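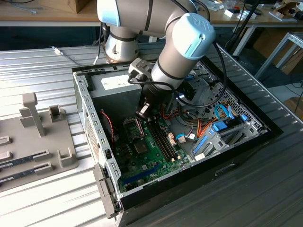 **Ticket 1000-33: Staff phones not charging on Seveck docks**

**Opened by:** Glenys McPhee, Paewai office
**Assigned to:** Kiri Kerslake, Device Support
**Priority:** Normal
**Status:** Pending user confirmation

**Reported problem**

Staff phones placed on the Seveck charging docks overnight show the charging symbol but are below 20 percent by morning. The fault began in October, after the phones received the Corum management update. Of the 170 phones issued to the Paewai office, 19 have been reported.

**Log entries**

1. Requester was asked to charge two affected phones by cable from a wall outlet. Both reached full charge. Battery fault considered unlikely.

2. Dock firmware checked remotely. All docks are on the current release. No errors are recorded on the dock side.

3. Battery usage reports were requested from the affected phones. In each report received, the Corum sync service was active through the night and accounted for most of the power used.

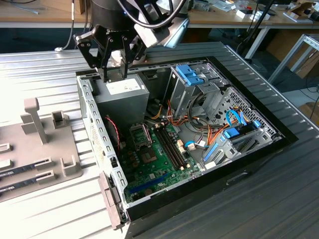 4. Sync schedule reviewed in the Corum console. The affected phones belong to the Plunberg device group, where the update changed the interval from once an hour to continuous. Phones in other groups kept the earlier setting.

5. December 2, 2023: Interval for the Plunberg group returned to once an hour. Users must restart their phones for the change to apply.

**Action required from requester**

Please ask the affected users to restart their phones, leave them on the docks overnight and report the battery level the next morning. Any phone still below 80 percent should be returned to Device Support with its case and cable.

K. Kerslake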